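Category: Papers / Early Reading / Materials

3.2 Materials and layout

Each set used in the Bastilham study held single capital letters on colored blocks, one letter to a block. The sets were bought from Skallari and sorted by hand before the first session. A target word was written in black capitals on a white card, and the card stood at the back of the table where it could be read from the front edge. Letters needed for the word could be set in a row along the front edge, and the others were spread out loose behind them with no row or order.

We kept 52 target words, all of them one syllable. Over the whole study 1,247 layouts were put out, and each was photographed once before any block was moved.

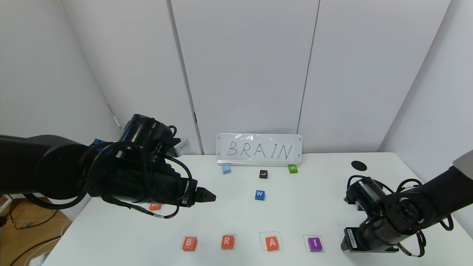 Figure 4. Table layout for the target word BRAIN.

Distractor letters were chosen so that none appeared in the target word. Strickland's earlier layouts allowed one shared letter, and we found this made the scoring hard to compare across words. With BRAIN on the card, the L, S and W blocks in Figure 4 are all distractors under this rule. Color was left free. A green S carried no more meaning than a blue W, and readers who tried to group by color got no help from it. Spacing was also left free, so a block could lie close to the card or well forward of it.

Layouts were scored from the photographs by two raters. They disagreed on 105 layouts, mostly over whether a turned block could still be read, and these were settled by a third rater.

Comments

Deno: Did the raters see the target word when they scored? I could not find this in 3.2.

Dwayne Halvorsen: They did. It is in the photographs, so there was no easy way to hide it.

Deno: Thanks. Would like to see the word list too.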